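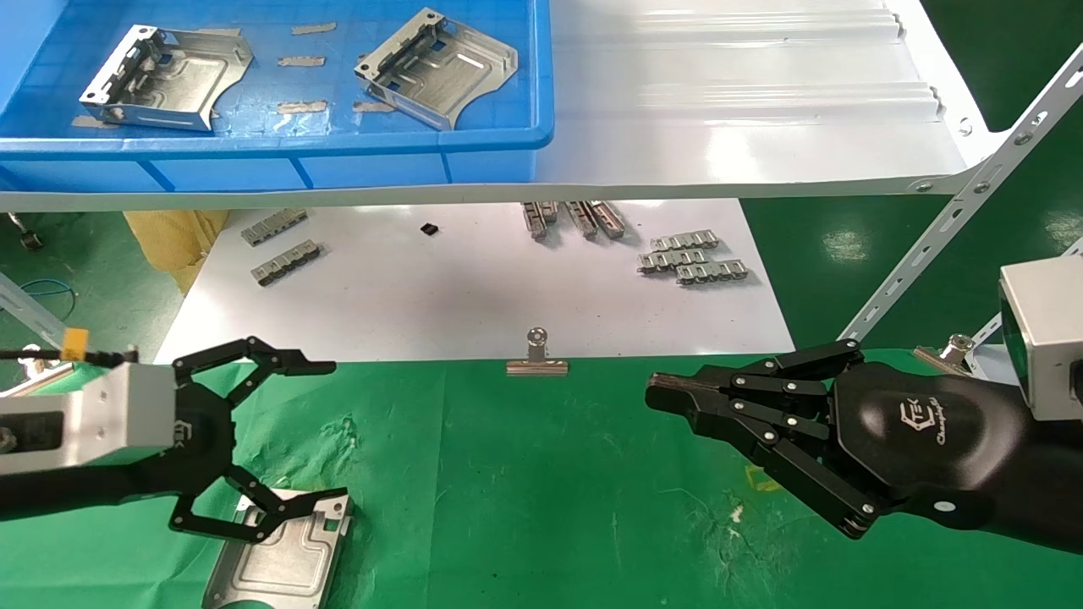 How long should I leave primer on bare steel before I put the colour coat over it?

Overnight at normal room temperature, then a light scuff with fine paper before the colour goes on.

That was the short version I got from the bloke at the paint counter, and I'd like a second opinion before I do the whole lot. I'm repainting a set of steel shelf brackets and a garden bench frame. The brackets came out of my late uncle's shed and had surface rust, which I've taken back with a wire wheel. The bench frame is in better shape but has old green enamel on it that is lifting at the welds.

The primer is a grey metal primer in a tin, the ordinary solvent kind. The colour coat is a satin enamel in a darker grey. I'm brushing, as I don't own spray gear and don't want to buy any. The garage has no heating and gets down to a few degrees at night in September. I've got a Wednesday off work and was hoping to get primer and one colour coat on in the same day. The tin says recoat after two hours but also says to allow longer in cool or damp conditions, without saying how much longer.

Also, do I need to strip the bench to bare metal, or can I prime over the old enamel where it's still sound?

Petchrat

Annick Mallet

Two hours is for a warm dry day with some air moving. In an unheated garage in September I would not try to do both coats in one day. Primer can feel dry on top and still be soft underneath, and if you brush a solvent enamel over it you can drag it or get wrinkling. You usually don't see the wrinkling until the next morning, and then you are back to scraping.

What I'd do is prime on the Wednesday, as early as you can once the metal has warmed up a bit. Steel stays cold long after the air has warmed, and if it's colder than the air you get a film of moisture on it that you can't always see. Wipe it down with a dry rag first, then with mineral turps or wax and grease remover on a clean one, and let that flash off. If you can bring the brackets inside the night before, do that. A laundry or a spare room is fine as long as you prime them somewhere with the door open.

Leave the primer until the next evening. Press a thumbnail into it somewhere that won't show. If it leaves a mark, give it another day. Then scuff it with 320 paper, wipe off the dust and put on the first enamel coat. Thin coats. Two thin ones will beat one thick one, especially on the inside corners of brackets, where a thick coat pools and stays tacky for a week.

Check the back of the tin for a maximum recoat time too. Some primers want to be overcoated within a certain number of days and if you go past it you have to sand them all over again. Don't leave bare primer out in the weather either. Most of it is porous and the rust comes straight through.

On the bench, you don't need to take it all back. Scrape and wire brush the welds until you reach paint that won't lift, then sand the edge of the old paint so there's no step you can feel with a finger. Sand the rest dull. Spot prime the bare metal and overlap a little onto the old enamel. If you aren't sure the new paint will get along with the old, try a small patch under the seat and leave it a couple of days.

One more thing – your wire wheel will have polished the steel. Primer doesn't grip polished metal well, so go over the brackets by hand with 120 before you start.

Rerkano

I always do it same day and never had a problem. Just put a fan heater on it.

Clotar

I wouldn't put a fan heater near solvent paint in a closed garage. The vapour is flammable and the fan blows dust onto the wet surface as well. If you need warmth, heat the room first, turn the heater off, then open the tin.

Otherwise I agree with Annick, with one small difference. For the brackets I'd hang them up on wire through the screw holes, so you can do all sides in one go and don't have to wait for one face before turning them over. I did 30 gate hinges that way off a broom handle between two ladders. Put cardboard down, it drips more than you expect.

If there's still brown in the pits after the sanding, use a rust converter before the primer and follow the time on the bottle. Mine said six hours and I left it overnight. Check that the primer is meant to go over converter, as a few aren't.

Don't load the shelves straight away. Enamel is dry to touch the next day but takes a good deal longer to go hard, and anything heavy will stick to it or print into it. I gave mine five days and should have waited longer.

Petchrat

Thanks all. Primer on Wednesday then, and colour on the weekend if the thumbnail test is all right. The brackets are in the laundry now.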